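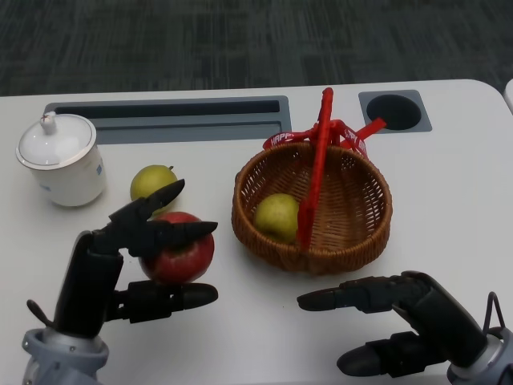
Lidded mug, pear and apple on the white table.

12 September 2026

Storage trial, pears and apples, second check. Continues from the notes Nghĩa Lưu left in the blue binder.

Opened the Trinier cabinet at 8:15. Display said 34 F, the glass thermometer on the middle shelf said 36. Same gap as last time. I am going by the glass one until somebody recalibrates the probe. Humidity 97 percent on the bottom shelf, lower near the door. The gasket is still stiff at the hinge corner and the door needs a push to seat.

Count for the day: 234 fruit in at the start, 68 of them pears. Pulled 6 pears with soft necks and bagged them for the compost. No rot on the apples. Two had bruises under the skin near the stem end, both from the crate that got set down hard on the loading dock, so I marked that crate with tape and left the fruit in.

Pressure readings on the pears are drifting down faster than I expected from the May run. May fruit was a different lot and had been held longer before it came to us, so I would not put the two on one chart. Nghĩa wants to anyway. We can do it as two separate lines with a note.

Starch test on the apples: cut, dipped, waited two minutes, compared with the card. Most came out in the middle of the scale, a few well past it. The iodine is getting old and the color was weak on the last few slices. Mixed a fresh bottle and repeated those. Fresh solution read one step lower on all of them, so the earlier slices from this morning are suspect too. Crossed them out on the sheet, did not erase.

Pears moved to the ripening room in the afternoon, single layer, stem up, paper between the trays. Apples stay in the Trinier. Keep them apart this time - in May we had both on the same rack and the pears ran ahead of us over one night.

Tasted one pear from the warm tray. Sweet at the neck, still starchy around the core, a little gritty. Skin tougher than it looks. Would give it two more days.

Supplies: the Cirkeck liners are thinner than the old ones and tear at the fold. Use two per crate until they are gone. Penetrometer tip cleaned and put back in its box, second drawer. The small tip is missing again.

To do
- new iodine date on the label
- ask about the probe
- warm tray readings tomorrow before noon, same order as today
- find small tip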